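Flirnero Home Forum > Kitchen > Organizing and Storage

Brown paper on the counter, and what goes back in the cabinet

quillback_7
Posted Friday, 9:14 am

Moving into a smaller apartment in September. The kitchen has one base cabinet and a shelf, total. I'm trying to decide what to keep and I've been laying everything out on kraft paper so I don't scratch the top. It's a white table and it shows every mark. I bought a 20 foot roll at Halvorsen and it covers nearly the whole thing with plenty left over.

My problem is that the small stuff is easy and the awkward stuff is not. Saucepan with a long handle, toaster, bowls that don't match, a long plastic food container with a clip.

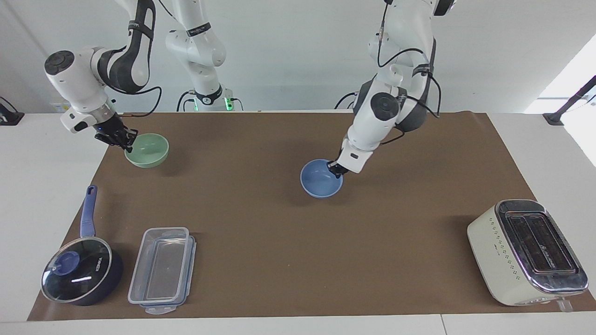

Do the bowls go inside the saucepan or on the shelf by themselves?

porchlight
On the shelf. A saucepan with a knob lid already takes up height, and if you put bowls in it you have to unload it every time you want to boil water. Stack the bowls, bigger one on the bottom, and leave the pan alone with its lid upside down on top. You get a flat surface that way.

mudroom_dan
Disagree on the lid. Upside down glass lids slide around when you pull the pan out. I broke one like that. Get a lid rack for the inside of the cabinet door. Mine is a Brarnum, 9 dollars, four screws.

porchlight
It's a rental, I'm guessing. Not everyone can put screws in the door.

quillback_7
It is a rental. No screws.

mudroom_dan
Then adhesive hooks, two low and one high. The lid rests on its rim. Wipe the door with rubbing alcohol first and leave the hooks overnight before you hang anything on them.

saltbox
I would start with the toaster. It's the bulkiest thing you listed and it doesn't stack with anything. How often do you use it? If it's every day it lives on the counter and you can stop planning around it. If it's once a week I would think about toasting bread in a skillet. I went without one for 4 years.

quillback_7
Every day. It stays.

saltbox
OK, then counter. Shake the crumbs out before you pack it and tape the cord to itself, not to the toaster. Tape residue on chrome is a pain to get off.

tansy_row
For the long container, stand it on end if the cabinet is tall enough. I keep spaghetti in one and it takes up hardly any room upright. Lying down it eats a whole shelf.

mudroom_dan
Standing up they tip over. I would lay it along the back wall behind the pan.

tansy_row
Mine hasn't tipped. It's between the flour and the wall.

porchlight
Back to the paper, don't throw it out when you're done sorting. Cut it up and wrap the bowls in it. Newspaper leaves ink on light colors and you have to wash everything at the other end.

quillback_7
Good to know, I was going to use newspaper. The new place is 700 square feet and most of that is bedroom, so the kitchen is what it is. Plan for now is toaster on the counter, bowls on the shelf, pan in the cabinet with the lid on hooks. Undecided on the container.

saltbox
Measure the cabinet before you decide. Rerovia sells a short version of that kind of container if the long one won't fit.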